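Workshop > Notebooks > Print bench > October

October, 4 pm. Posted by the print bench

Second go at the Gustdale repeat. The client wants a fruit paper for a café washroom and keeps asking for "cheerful but grown-up", a colour I don't stock.

Ran the Zomis binder at 30 per cent, screen two. Registration drifted up to 4 mm by the end of the roll, so the berries wandered off from their leaves. Blamed the squeegee. Changed the squeegee. Now blaming the table.
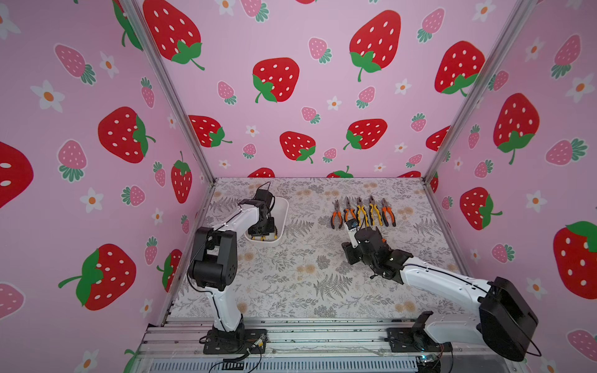

Strawberry paper on pink, two sizes of berry, small white flowers between. Fern mat underneath.

Scale is what I want to steal from it. Big berry, little berry, flower to plug the gap, and you stop hunting for the join. Our single-size berry marches across the wall like a parade.

Redrew the repeat at 60 cm with a half drop. Flavex red is still too orange on the pink ground; try a touch of the Stoica magenta before ordering more. Left the strips on the rack overnight. Do not lean things on the rack.

Recent entries
- Half drops, and why I avoid them
- Stoica magenta, batch 42
- Paste that smells of fish
- Rack rules (again)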